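Last updated: Jan 24, 2024

Lost property shelf cleared out, unclaimed bits go free

Hairbrushes, hair ties, odd tools, single gloves. The lost property shelf at the Busach swimming hall is being emptied and anyone missing something has until the end of the month to come get it.

Albertina Coelho at the front desk says 85 items were handed in since July. Only 57 went home again.

"People ring about phones. They dont ring about brushes," she said.

Small things are being sorted into bins this week - bigger stuff like towels and bags stays on the rail by the door. No proof needed for anything small, just say what it looks like and roughly when you lost it. Phones and keys are kept at the office, ask for Simão Marinho.

Whatever is left goes on the free table for 4 days, then out. Last years clear-out drew about 300 visitors, so come early if your looking for something in particular.

Desk is open mornings and again after school hours.

We use cookies to make this site work. Accept / Settings

Recent items
Issahaku Street crossing gets new lights
Zuvora bakery moves next door
Parking changes at the swimming hall
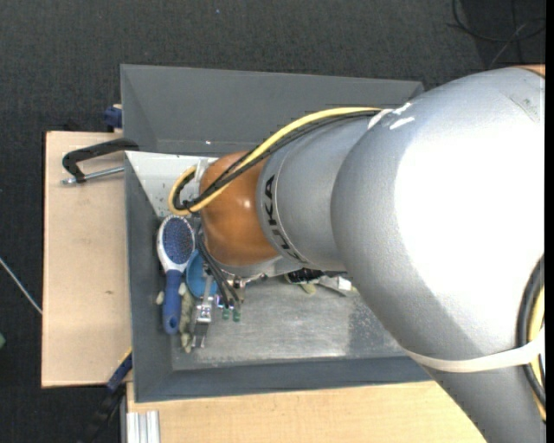
A blue-handled hairbrush among the small items in one of the bins.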